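Can a machine hang up my cap yet?

Thursday, December 20, 2018

My sister-in-law asked me last week when she can buy a robot for the house. I work in the shop of Sturnisent, where we sell hats and scarves, so I think about this question more than is healthy. In September we had 157 caps to put back on the racks after one weekend, and I would have paid 100 pounds from my own pocket for some help.
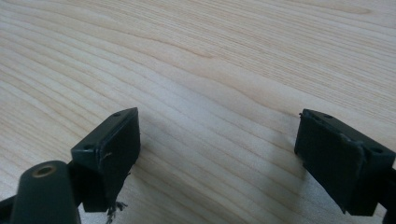 Two gripper fingers over the bare wood. The left pad has a small scratch.

A finger of a person feels when the cloth is slipping. A pair of pads must learn this in another way, and I suppose it needs a lot of patience. For hard boxes I believe the machines are already good. A cap is a different matter - it is soft, it has a stiff brim, and it can lie on any side.

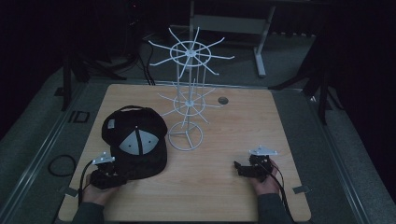

Then comes the rack. The arms are thin and they stand close to each other, so even I sometimes catch the wrong one when I am tired. My guess is that folding towels will be solved before this, and cleaning the bath much later. I told my sister-in-law to wait some years and to keep her money for now.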